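Gripper Trials FAQ

Questions we keep getting about the finger comparison on the Stunville bench, answered in the order they tend to arrive. If yours isn't covered, the comment form at the bottom works most of the time.

What are you comparing?

Fingertips, mostly. We have two arms on one rail, both running the Doltgate controller, and a growing drawer of fingers that seemed like a good idea on screen. The current round puts the stock yellow fingers up against a softer-lined pair from Ludencombe. Same arms, same cameras, same job. Only the fingers change, and the mood of whoever is swapping them.

What is the job?

Pick up a tangle of thin, curly strands and put it in a basket. A toddler can do it. Our arms can do it too, on the days they feel like it.

Why string? Wouldn't blocks be easier?

Blocks would be much easier. We did blocks first, and every finger in the drawer passed, including one we'd mounted backward. You learn nothing from a test like that except that blocks are friendly. Thin strands slip through a gap you didn't know your fingers had, hang on after you open the jaws, and come up in a different shape every single time.

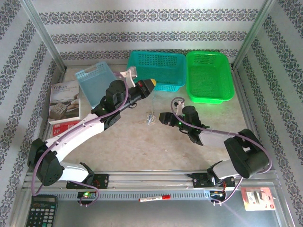

Both arms over the bench, with the bundle between the grippers and the baskets along the back.

Do both arms work at the same time?

They can, but we run one arm at a time when scoring a finger. With two arms going, a bad grasp gets quietly rescued by the neighbor and the numbers come out looking wonderful. We do run two-arm trials afterward, and those go in a separate table so we can't fool ourselves with them.

How many tries does each set of fingers get?

600 grasps per set, split evenly between the left and right arms. We started with 18, decided we had a clear winner, ran another 18, and had a different clear winner. So now it's 600, and everyone complains.

What counts as a success?

The strands leave the floor, travel to the basket, and stay there when the gripper backs off. One strand coming home with the fingers counts as a miss. Yes, one. We've had mail about this. If you'd like to grade more kindly, the raw logs are on the downloads page and you may be as generous as you please.

Why bother with a camera on the wrist when there's one watching the whole bench?

The bench camera is good for the big questions, such as which arm went where and whether it hit anything on the way. It's much less use for the last inch. By the time a gripper is low enough to close, its own wrist is often in the way, and the wide view gives you a fine look at a motor housing. The wrist camera rides along and keeps both fingertips in sight the whole way down.
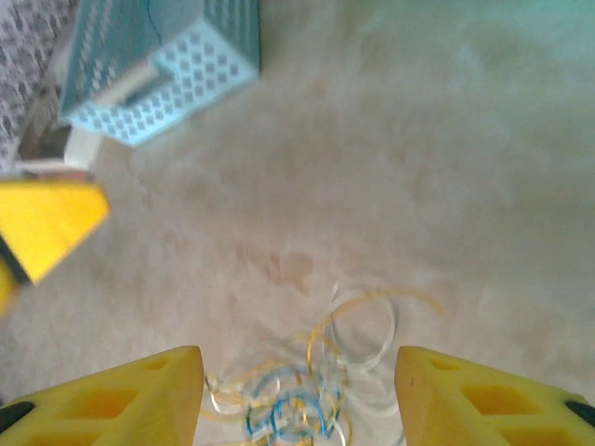 It has its own bad habits, of course. Strands close to the lens go soft, and a shiny one can look like two strands or none, depending on the light. We tried feeding the controller the wrist view alone and it became very confident and frequently wrong. Using both views slowed the loop a little and cut the silly misses by a lot, so both views stayed.

Is the Zheng controller any better than the Doltgate?

Smoother, certainly. The Zheng box closes the jaws gently and holds a steadier force on thin stuff. It also takes up to 3 minutes to come back after an emergency stop, and we press that button more than we'd like to admit. For a production line we'd pick Zheng. For a bench where people change their minds all day, we're keeping the Doltgate.

Can I use different fingers with your setup?

Yes, if they fit the stock mount and the tips meet squarely. Check this before you run anything. A small mismatch at the tips makes no difference with a sponge and ruins your whole afternoon with string. Redo the jaw zero after every swap, even if you're only putting the old pair back on.

Do the cables ever get in the way?

Less than they used to. Leave a generous loop at the wrist and clip the rest along the arm. Our first version had the cable pulled nice and tight, and it looked very professional until the wrist turned.

So which fingers won?

The softer pair, narrowly, on single strands. The stock pair did better on a proper clump and was quicker to let go. We'd call it a draw, but readers have asked us to stop calling things a draw.

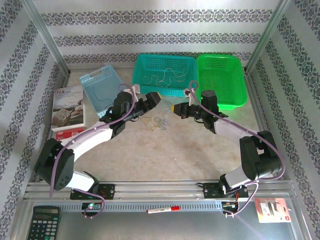 Please publish the release failures separately from the grasp failures, one reader wrote after the last update, because a finger that picks up everything and lets go of nothing is a different problem from one that can't pick up at all. Fair point. The next table will have 2 columns for it.

When is the next round?

December, if the new tips arrive by then. The old logs will stay up.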